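Writing From Where You Live
Handout 3: Keeping a Working Journal

Instructor: Selvaraj Dissanayake
January 23, 2020

Before we start

Last session we read the opening pages of Kwan's farm memoir and talked about how little happens in them. A gate is fixed, a letter is answered, and somebody drives to town for feed. Most of you said you kept reading anyway. Tonight's notes deal with where pages like that come from. In Kwan's case they came out of a daybook kept over two winters, and the finished chapters still have the shape of the entries.

What a working journal is

A working journal is a daily record kept by someone who plans to write something longer. It differs from a private diary mostly in what gets left out. You can put your feelings in if you want them there, but the main job is to store material: weather, prices, things people said, the order in which chores were done, what was on the stove. You will not remember these later. You will remember that it was a hard month, and you will have to make up the rest.

Keep it in whatever you will use. A spiral notebook is fine. So is a file on the computer, if you print it out now and then. I keep mine in cheap composition books and write the starting month on the cover.

How much to write

Aim for 300 words a day. That is a page and a bit in most handwriting. If you have time for more, go ahead, but do not try to make up for missed days by writing long ones. When you miss a day, leave it blank and pick up with the present.

Some of you asked about the best time. Early morning works for people who live with others, and late evening works for people who live alone. Those of you with animals to feed already know which end of the day is yours. Pick one and keep it for the length of the course before you decide it doesn't suit you. 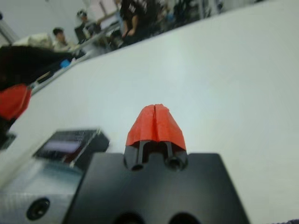

Getting down what was said

Speech is the first thing to go. By supper you will have the gist of a morning conversation, and by the next day you will have your own opinion of it. Write down the words as soon as you can, even if all you catch is half a sentence. Note who said it and what they were doing with their hands. Skip the adverbs.

Look at these two entries, both from a student who took the course in an earlier year and gave permission for their use.

First entry: "Talked to my brother about selling the lower field. He was upset and we argued for a while. Came home tired."

Second entry: "My brother says the Ramstead people will take the lower field but not the creek side. He was peeling the label off the syrup. I said who asked them. He said Dad did, in May. We finished the pancakes."

The second took her a few minutes longer. It became the opening of an essay with very few changes.

Writing about family

This comes up every term. Put it all in the journal. Decide later what leaves the house. When you reach the stage of showing pages to people outside the class, let the relatives concerned read their parts first, or change enough that they could sit through a reading. Changing a name is rarely enough by itself in a small town. Change the job or the street as well.

Reading back

Leave the entries alone until you have 40 of them. Then read straight through with a pencil and mark anything you had forgotten. Do not correct spelling or fix sentences. You are looking for people who keep turning up, places you went more often than you thought, and arguments that were never finished. Any of these can carry a piece.

Copy the marked passages onto separate sheets, one to a sheet, with the date at the top. Lay them out on a table and move them around. Date order is the obvious choice and often the right one, but try one other arrangement before you settle.

For next time

Write an entry every day between now and our next meeting.

Choose one entry and expand it to two typed pages, double spaced. Add only things you know to be true. If you can't remember a detail, ask someone who was there or leave the gap.

Read the second chapter of Kwan, and mark three places where you think the daybook shows through.

Bring three copies of your pages. The copier in the hall takes coins only.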